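Weighing fruit on a papered table (and keeping your tape lines tidy)

I make a lot of chutney, and a lot of chutney means a lot of weighing. I used to do it on the bare worktop and spend the evening scrubbing. Now I roll out brown paper first, mark it into boxes with blue painter's tape, and give everything a spot. Scale in one box, fruit in another, jars well away from my elbows!

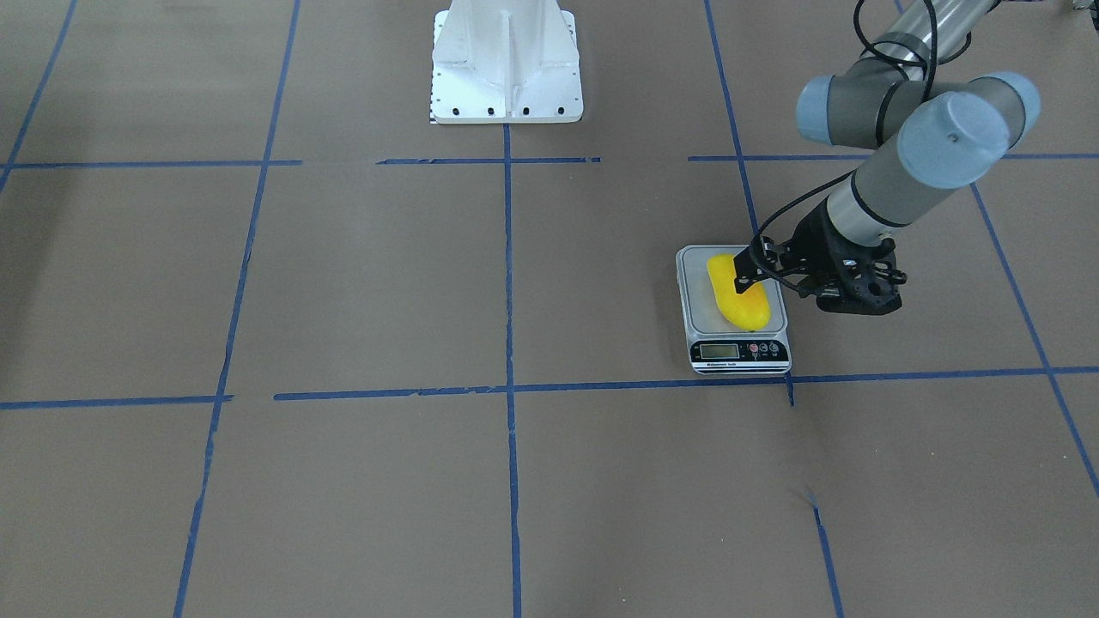

On the scale: something yellow, with brown paper and blue tape all round it.

My scale is a little digital Dallo and it sulks if it isn't flat. So smooth the paper down before you start, and if the scale has to sit over a bit of tape, check the feet aren't half on and half off. I press the zero button, pop a tin of known weight on, and if it's more than a gram or two out I shift it along and try again.

Mangoes are the worst for rolling. Keep the ones you're not weighing off to the side, and write the weight on the paper in pencil as you go (my last one was 179 g with the stone out and I'd forgotten it by the time I found the notebook).

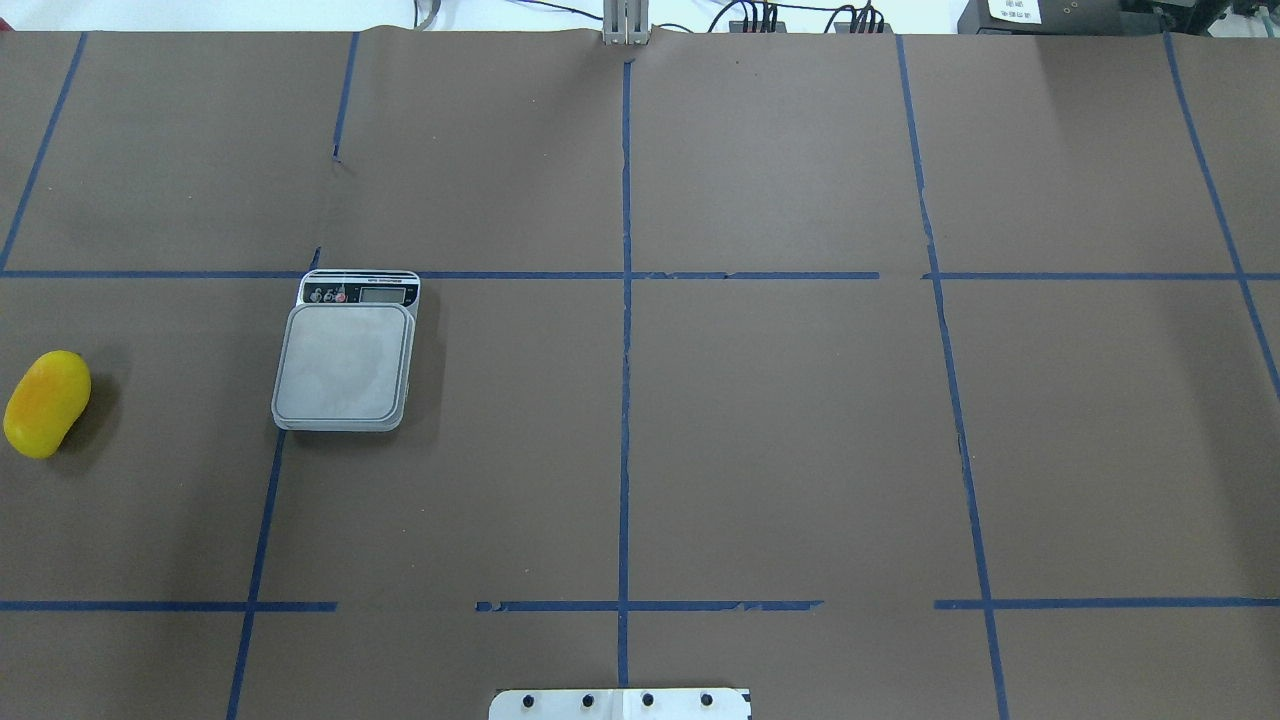
Scale on the left, fruit further over, and some rather ragged tape.

Now, tape. Tear it by hand and you get wobbly ends, so use scissors if you're fussy. I join short pieces when I'm using up a roll and it does the job, but a join is always the first bit to lift.

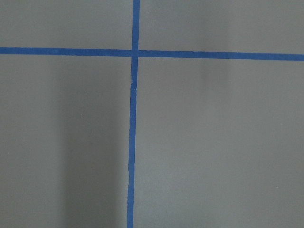
Rub each strip down with the back of a spoon, working from the middle outwards. If it has gone wavy, peel it back slowly and lay it again. My Telberg roll has lasted since February, mind you, so I'm not precious about it.
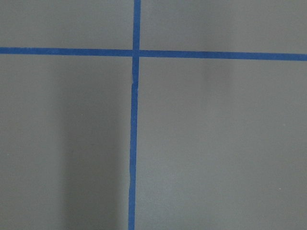

Where two strips cross, with a small nick just below.

Give the crossings an extra rub, they catch on everything. And when you're done, lift the tape before you fold up the paper if the paper's going in the recycling.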